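Print this post | E-mail this to a friend

Moving a pepper, 200 times

I finished the first full batch of demonstrations for the two-handed kitchen task last night, so these are my notes before I forget the details.

The setup is the same one I wrote about in November. Everything runs in the simulator. I wear the gloves, the two arms follow my hands, and every step gets written to disk with the camera view from the robot's head. The task for this batch is short: the pepper and the blue plate, right hand only, left hand parked out of the way. The starting layout shifts a little with each reset.

My target was 200 clean episodes. I recorded 781 files to get there, counting test runs, restarts and a long stretch where the right thumb was mapped backward and I didn't notice.

The grasp is where most of the attempts went bad. A bell pepper has lobes, and the fingers like to settle into the grooves and twist it. Coming in from the top and right worked best for me.

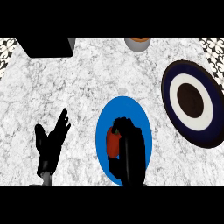

What I keep and what I throw out

Fedir Tkachenko wrote the filter script, which we named Lukura after his old street. It drops any episode where the pepper leaves the counter or the left hand drifts too far. Everything else I review myself at double speed.

I used to delete the hesitant ones too, where the hand stops, backs off and tries again. Antonina Didenko talked me out of it. Her policies trained on only smooth episodes got stuck the first time a grasp slipped, and she wanted the recoveries left in. They now get their own tag so we can train with and without them.

One more rule I added this week: both hands have to be open and clear of the pepper at the last step. Early on I was stopping the recording while my fingers were still closed, and the trained policy learned to hold on and wait.

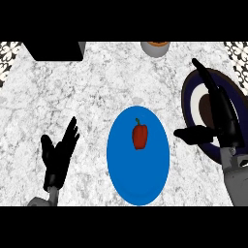 Both hands open, pepper on the blue plate.

The set comes to around 16 gigabytes with the camera views included. I'm copying it to the Cladum server tonight and Antonina will start a training run when it lands. Next batch uses the navy and white plate on the right side, and I still need to fix the thumb calibration before then.

Comments (3)

kettle_b: Do you reset the finger pose between episodes or just the objects?

Author: Both. Arms go back to the start pose, with a small random offset.

M. Kołodziej: We had the same trouble with episodes ending too early. Padding each one with a second of stillness helped us.

Last updated: May 21, 2019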